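From: Przemysław Dudek
To: workshop list
Date: Sunday, August 26, 2018
Subject: Re: [workshop] Small cabinets and the curved panels

Czesław wrote:

> Can someone tell me where we are with the small cabinets? I have it down
> that the ones with two drawers and the open shelf underneath were going to
> Bekedier first, and the curved panels after that. Bronisława says it is the
> other way round. Also, has anybody settled the drawer question? The last
> lot I looked at in February stuck on the left side when you pulled them by
> one corner.
>
> Czesław

Bronisława is right about the order. The curved panels go first because Bekedier want to fit them before their own floor is laid, and the cabinets follow the week after. I changed the sheet on the office door but forgot to send it round. Sorry about that.

On the drawers. The sticking came from the runners and had nothing to do with the boxes. Wojciech took six out and measured them, and the boxes were all square. The left runner had been screwed in a touch low at the back, so the drawer dropped as it closed and then caught on the way out. He has made a spacer block that sits on the rail while you put the screws in. Please use it. It hangs on the nail by the glue cupboard and has LEFT written on one side. If you use it the wrong way up you will be worse off than before.

The cabinets should be tested on the floor and never on the bench. The bench top has a slight dip in it and a cabinet will rock there when there is nothing wrong with it. Bogdan spent most of a morning trimming legs that were fine.

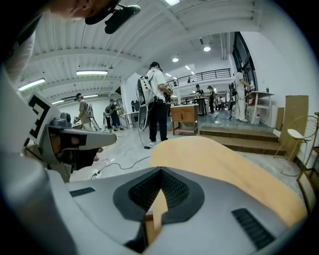
One of the curved panels close up, with a two-drawer cabinet on the floor further back.

The panels need more care than they have been getting. The rounded edge marks very easily once the finish is on, and I have found dents on two of them that can only have come from being stood on end on bare concrete. Put a blanket down first. Carry them with one person at each end and don't slide them over each other. If you have to stack them, put felt between and no more than four to a pile — the lower ones start to flatten if they are left like that over a weekend.

The finish is the same on all of them, the paler of the two Pawlak oils, two coats. I know some of us liked the darker one better but the customer has signed for the pale. There are almost 100 sheets of the fine paper left, so there is no need to make do with worn ones between coats. Wipe the dust off with a dry cloth only. A damp one raises the grain again and you will have to go back over it.

Sizes, as I have been asked three times. The panels are 134 cm along the outside of the curve and 88 cm high. Measure along the curve with the cloth tape. The steel one gives a different answer every time.

Handles for the drawers have still not come from Andale. They say Thursday. Until then please leave the fronts undrilled, even if you are sure where the holes go, as the new handles may have a different spacing from the old ones. Bogdan has a bag of the old ones if anyone wants them for home.

Czesław, could you look over the shelf pieces before you start on anything else? Some have the good face on the underside. They can be turned over as long as the back edge hasn't been notched yet, and I think most of yours haven't.

I am in from seven tomorrow and can go through the sheet with anyone who wants to.

Przemysław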